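Re: pad swap on the handheld grippers, blue textured vs plain

westach_dan
1 June 2018
ok so who has run the textured pads on real junk and not foam blocks. Going from the Aasen jaws to the Ultska ones and the plain rubber keeps skating off anything shiny. Budget is 2900 for the whole rig so I dont want to buy pads twice

nlopes
Been doing table clearing in a home kitchen with the blue ones. Trash pile, pick, drop in the bin, repeat. 20 runs so far. Foam fruit net is easy, the pads bite right into the mesh. Box is fine if you come at it from a corner. Tissue is the pain. Thin stuff lying flat, you get one pad under it and the other just pushes it along.

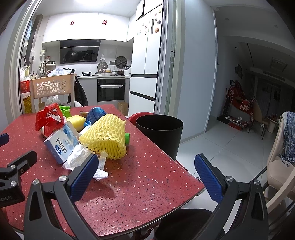

Same pile, both of these.
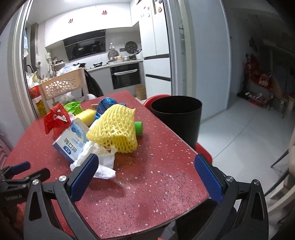 Wide open like that is my default start now. If I come in half closed I clip whatever is next to the target and the whole heap shifts. Costs a bit of time per pick, dont care. Crinkly wrappers I'd call a coin flip, better if you grab a fold.

gravelpit
disagree on wide open. On a tight pile you want to pre-shape or the far jaw plows through everything. We went half closed in December and never went back

nlopes
what were you picking tho

gravelpit
bottles and cans mostly

nlopes
yeah so not film and tissue. Diffrent problem

westach_dan
how are the linkage screws holding up? mine back out

nlopes
Checked mine after run 8, one was a little loose. Threadlocker, the weak kind. Fine after that.

orrin_k
Nobody mentioned the camera. Matters more than pads imo. If your view loses the fingertips at full open you're guessing on every approach. Adelus mount puts the lens too far forward for me, had to print a spacer

gravelpit
pads matter more. Camera wont help if the thing slides out

orrin_k
can't grip what you missed lol

westach_dan
ok ordering one textured set, will test on wrappers and tissue first. Neusa do you wipe them between runs?

nlopes
Every few. Dust kills the grip on shiny stuff. Damp cloth, no alcohol, I wrecked a pair that way.
- Neusa Lopes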